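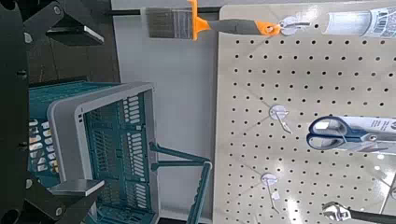

Por qué pesan las cosas
La masa es la cantidad de materia de un cuerpo y se mide en kilogramos. El peso es la fuerza con que la Tierra tira de esa masa y se mide en newtons. En la Luna la masa no cambia – el peso sí, y baja a una sexta parte.

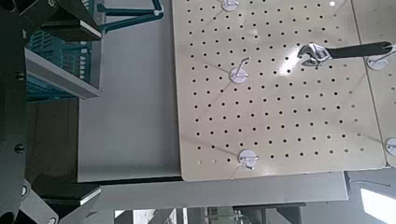 Para calcular el peso se multiplica la masa por 9,8. Un saco de 14 kg pesa 137,2 newtons. Una bolsa de 2 kg pesa 19,6 newtons. La báscula mide la fuerza y la convierte en kilogramos.

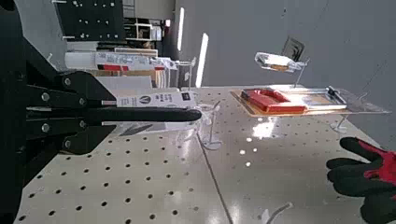 Un cartón blanco con texto impreso.
Prueba: calcula en newtons el peso de una persona de 56 kg.
Texto: Adeel Gondal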